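¿Cuántas demostraciones grabar por fila para que el modelo aprenda a coger botellas de un expositor?
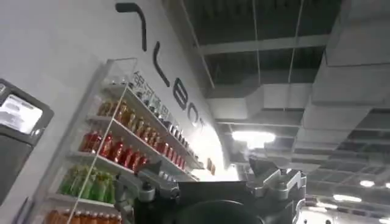 Vista desde la cámara de muñeca, con el expositor de bebidas a la izquierda y el techo ocupando buena parte de lo demás.

Fiifi Abubakari
Publicado el lunes, 11 de julio de 2022

Hola a todos, a ver si alguien me echa un cable. Estoy grabando demostraciones teleoperadas para una tarea que parece una tontería: acercarse a un expositor de bebidas, coger la botella del color que se le pide y dejarla en una bandeja. Las bebidas están ordenadas por colores, una fila por color (rojas, verdes, naranjas...), y llevo 300 episodios desde mayo, casi todos de la fila roja porque es la que me queda más cómoda con el mando.

Mi problema es que la política entrenada se va a la roja aunque le pida la verde. Además la cámara de muñeca sale muy inclinada al principio de cada episodio, como en la captura, y entre las luces del techo y la pared blanca tengo zonas quemadas. ¿Borro esos tramos? ¿Cuántos episodios por fila grabaríais vosotros? Uso Zitham para grabar y etiquetar, por si sirve de algo.

Manuela Gentile

¡Hola, Fiifi! Lo de la roja es desequilibrio puro y duro, a mí me pasó con unas cajas y estuve dos semanas echándole la culpa a la red. Yo no empezaría por grabar más de todo: coge los episodios rojos, quédate con una parte variada y graba las otras filas hasta igualar. Y mezcla los colores en la misma sesión (si haces una tarde entera de verdes, el modelo acaba aprendiendo la luz de esa tarde).

Los tramos inclinados yo los dejaría, siempre que el robot vaya a arrancar desde esa postura cuando lo pongas a funcionar solo. Lo que sí recorto es el rato en que el brazo está parado mientras el operador se coloca, que con eso aprende a quedarse quieto. Para las luces, fija la exposición antes de empezar y no la toques. ¿Tienes una segunda cámara fija? Con solo la de muñeca, la pinza tapa bastante y hay filas que casi no se ven.

Ah, y revisa las instrucciones de texto. Yo tenía 16 episodios con el color mal puesto y hacían más daño del que pensaba.

purken_14

Yo grabé 2217 y me seguía fallando, así que suerte. Prueba a bajar la velocidad.

Fiifi Abubakari

Gracias, Manuela. Acabo de mirar las etiquetas y tengo 14 que ponen «roja» y son de la fila verde, qué vergüenza. Cámara fija no tengo todavía, voy a ver si me prestan una esta semana. Purken, ¿la velocidad del operador o la de la ejecución?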